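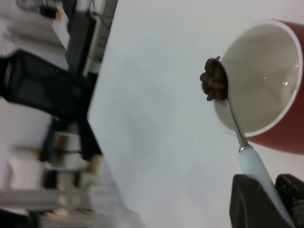

Skekcombe Workshop Course
Handout 4: Air supply to bench machines

Most of the small machines in the workshop run on compressed air. The bench press, the two clamping fixtures and the Kelta marking machine all take their supply from the ring main along the back wall. These notes cover what happens to the air between the ring main and the machine, how to set it, and what to check when a cylinder starts moving slowly or unevenly. Handout 3 dealt with the compressor and receiver, and you will need the diagram from it.

The service unit

Each machine has its own service unit, fitted on the left of the frame or on the bracket below the bench. Air passes through the parts in this order: shut-off valve, filter, regulator, pressure gauge, and then the lubricator if there is one. The arrow cast into the body shows the direction of flow. A unit fitted backwards will still pass some air, so it can go unnoticed for a long time, but the filter won't separate water and the regulator won't hold its setting.

The shut-off valve should be the kind that vents the downstream side when it is closed. An ordinary ball valve leaves the pressure trapped in the machine. Before any work on a machine, close the valve, fit the lock and look at the gauge. If the gauge doesn't fall to zero, stop and find out why. Remember that some circuits have a check valve close to the cylinder, and the gauge on the service unit says nothing about pressure held beyond it.

Filter

The air comes out of the compressor warm and damp. As it cools in the pipework the water condenses, and whatever the dryer hasn't taken out arrives at the machine. The filter bowl spins the air so that drops are thrown against the wall and run down to the bottom. A baffle keeps the collected water out of the air stream. Once the level rises above the baffle, water is picked up again and carried into the valves.

Drain the bowl at the start of each session. Open the drain a quarter turn, let it blow clear, and close it by hand. Don't use pliers on the drain screw. Bowls are cleaned with warm water and mild soap only. Solvents attack polycarbonate, and a bowl that has been weakened by solvent can burst under pressure with no warning. If you find a bowl that is crazed or cloudy, isolate the machine and put a label on it.

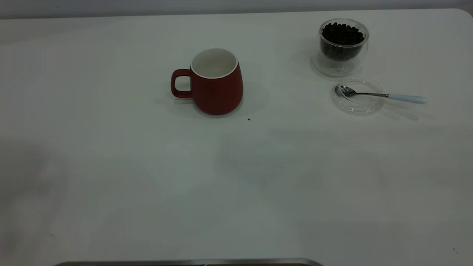 Red mug on a white tabletop.

Regulator

The regulator holds the outlet pressure steady while the inlet pressure goes up and down. A spring pushes down on a diaphragm, the outlet pressure pushes up, and the valve opens or closes until the two balance. Turning the knob clockwise compresses the spring and raises the outlet pressure.

Always set a regulator on a rising pressure. If you have gone past the value you want, turn the knob back well below it, let the pressure drop, and come up again. Setting on the way down leaves slack in the mechanism and the pressure will drift at the next cycle.

Working pressures for the machines on this course:

Bench press: 5 bar
Clamping fixtures: 4 bar
Kelta marking machine: 3 bar

These are the pressures with the machine cycling. When air is flowing, the outlet pressure drops a little below the static value. A small drop is normal. If the needle falls sharply each time the cylinder moves, the filter element is blocked, the regulator is too small, or the hose is kinked or too narrow.

Higher pressure doesn't cure a slow machine. It raises the force at the end of the stroke, wears the seals and uses more air, and the real fault is still there afterwards.

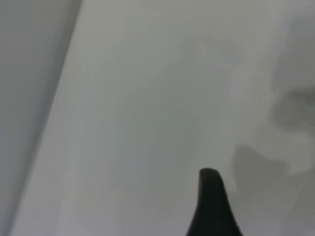 The same goes for speed. Cylinder speed is set at the flow controls, the small screws on or near the cylinder ports, and the regulator should be left alone once it is right. Nearly all our flow controls restrict the exhaust side. The cylinder then moves against a cushion of air and the motion is smooth. Restricting the supply side tends to give a jerky stroke, above all with a light load and a long cylinder.

To set the speed, close both screws fully, then open each one half a turn and run the machine. Open them a little at a time until the stroke is right, and tighten the lock nuts. Keep hands clear and the guard shut while the machine is cycling.

Lubricator

Older machines need an oil mist in the air. Newer cylinders are greased for life and should be run dry. The important rule is that a machine which has been run with oil must go on getting it. The oil washes out the original grease, and if the oil is then stopped the seals run with nothing at all. On the Rezende fixture the lubricator stays in use for this reason. The Gistero fixture has none and must not be given one.

Use the oil marked on the bowl. Fill to the line, never above it, and note the top-up in the machine log.

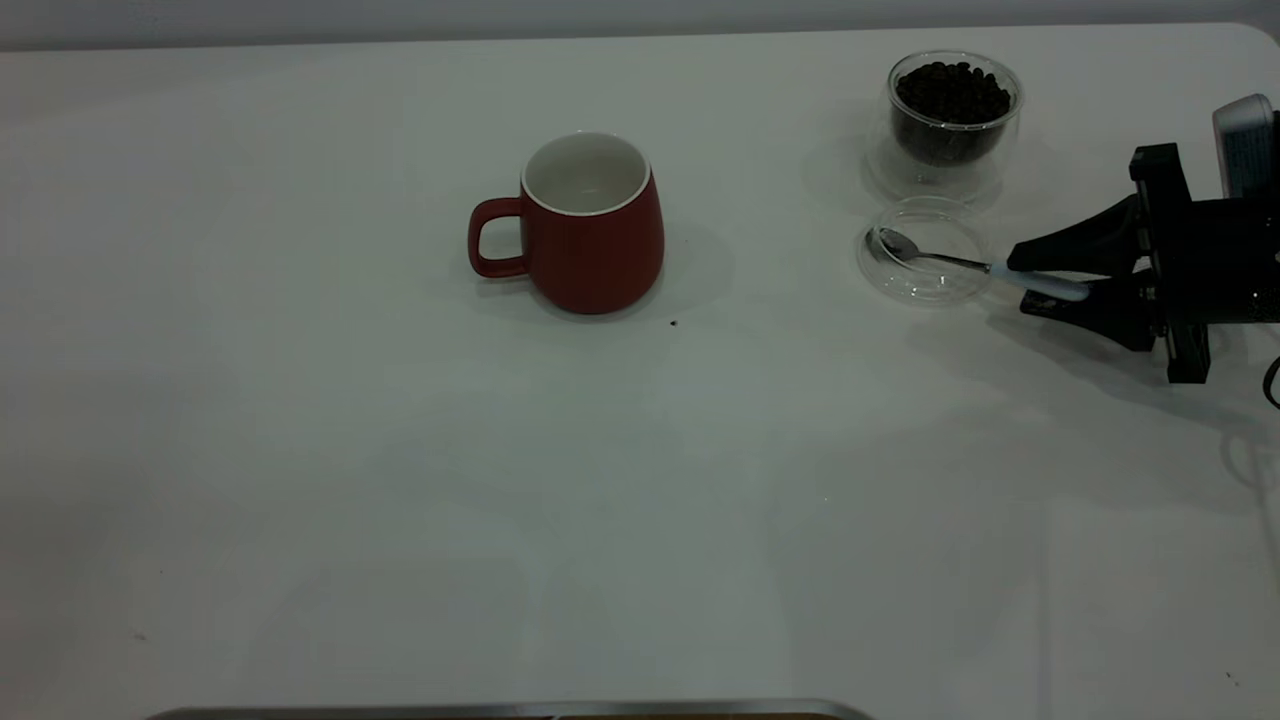
One comment on last term's version of this handout was that it should say more about leaks, as a hissing fitting is the fault most people meet first. The following has been added.

Finding leaks

Listen with the machine pressurised but stopped. Brush soapy water on each joint and watch for bubbles. Never feel for a leak with your hand. Push-in fittings usually leak when the tube has been cut at an angle or scratched near the end, so cut the tube back square and push it fully home. A leak you can hear only in one position of the cylinder is probably a piston seal, and the air will be coming out of the valve exhaust.

Before next session

Read the log for one machine and copy out every entry about air. The Kelta log goes up to 200 entries, so take only the last page. Sketch the service unit of the same machine, in flow order, with the gauge reading beside it.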